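3.2 Setup and upkeep of the simulated cell

All trials were run on a single two-arm cell, which we call Pomis. The cell exists in two forms, a physical robot at the Skirthorpe lab and a rendered copy used for most of the work reported in this paper. This section covers the rendered copy.

The robot model was built by Markos Tzavaras from the maker's drawings and then corrected against the physical machine. The first version placed both elbows too low, and the grippers met the work surface before the joint readings said they should. We fixed this by measuring each arm segment again and entering the new lengths by hand. Joint friction was left at the default values.

Before each batch of runs the cell goes through the same check. Both arms are sent to the rest pose, the grippers are opened and closed once, and the joint readings are compared with a stored file. If any joint is off by more than the limit set in the Potel script, the batch is stopped and the model is loaded again. Of 163 batches started in October, 62 needed at least one reload. Most of these were traced to a memory fault in the Stoica physics server, which was patched before the final runs.

The work surface is a pair of floor mats laid side by side, with small objects placed on the mat in reach of both grippers (Figure 4). Contact between the fingers and the mats was the hardest part to tune. 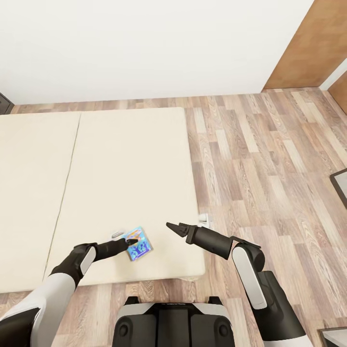
Figure 4. Rendered view of the Pomis cell, with both arms reaching over the mats.

With the mats set too stiff, the fingers bounced and small objects were thrown off the surface. With them set too soft, the fingertips sank in and the grip closed under the object. We settled on one stiffness value for both mats and kept it for all 3813 runs. Finger pads were given a higher friction value than the rest of the gripper, and this value was checked again after every 68 runs.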